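창문 (젖힘창과 불투명 패널)

글 Hajnalka Tóth | 12월

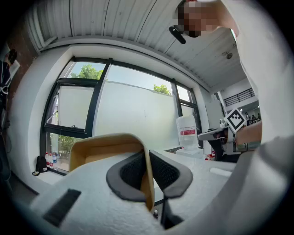
검은 틀의 분할 창. 왼쪽 위 창짝이 안쪽으로 젖혀져 있다. 위는 흰색 골판 금속 천장.

창문은 벽이나 지붕에 낸 개구부에 틀과 유리를 끼운 건축 요소. 채광, 환기, 조망이 주된 역할이다. 이 항목은 작업실이나 개조 건물에 흔한 분할 창, 그중 젖힘창을 다룬다.

구조
바깥 틀(창틀), 움직이는 창짝, 창짝을 나누는 살, 유리, 철물. 살이 굵으면 튼튼해 보이지만 빛이 들어오는 면은 줄어든다. 검은 틀은 옛 공장의 강철 창에서 온 인상이 강함. 요즘은 알루미늄에 도장한 것이 많다.

여는 방식
- 안젖힘: 아래를 축으로 위쪽이 실내로 기운다. 비가 덜 들이치고 조금만 열어 두기 좋다.
- 여닫이: 옆 경첩. 환기량이 크다.
- 고정창: 열리지 않음. 분할 창에서는 일부만 열리고 나머지는 고정인 경우가 흔하다.
안젖힘은 안쪽 공간을 먹는다. 창 바로 앞에 높은 선반을 두면 걸린다. 철물에 따라 젖힘과 여닫이가 둘 다 되는 것도 있음.

시선 차단
유리를 반투명하게 가공하거나 필름을 붙이거나 뒤에 흰 패널을 댄다. 사진의 창은 유리 대부분이 흰 반투명 패널로 가려져 있고, 바깥은 위쪽 투명한 띠와 왼쪽 아래 칸으로만 조금 보인다. 빛을 퍼뜨려 눈부심이 줄지만 조망은 포기해야 된다. 패널을 유리에 바짝 대면 사이에 습기가 차기도 하니 틈을 둘것.

벽과 만나는 부분
벽이 두꺼우면 창 둘레가 움푹 들어간 자리가 된다. 흰색으로 칠하면 빛이 안쪽까지 반사되어 방이 밝아진다. 적갈색 벽돌처럼 어두운 벽 가까이에서는 차이가 더 뚜렷하다.

관리
경첩에 기름 조금. 고무 패킹은 마른 천으로. 창틀 아래 물구멍이 막히면 물이 고이므로 가끔 뚫어 준다. 검은 도장은 먼지가 잘 보임, 젖은 천으로 닦고 바로 마른 천.

같이 보기: 천창, 골판 지붕, 벽돌벽

댓글
Vanags: 안젖힘 창에 블라인드 다는 법도 써 주세요. 창짝에 직접 다는게 맞나요?
donitz9: 네 창짝에 달아야 같이 움직입니다. 벽에 달면 열 때마다 걸려요.
Finent: 물구멍 얘기 감사. 우리 집은 완전히 막혀 있었네요

문의: Jultden 편집부 | © Jultden | 맨 위로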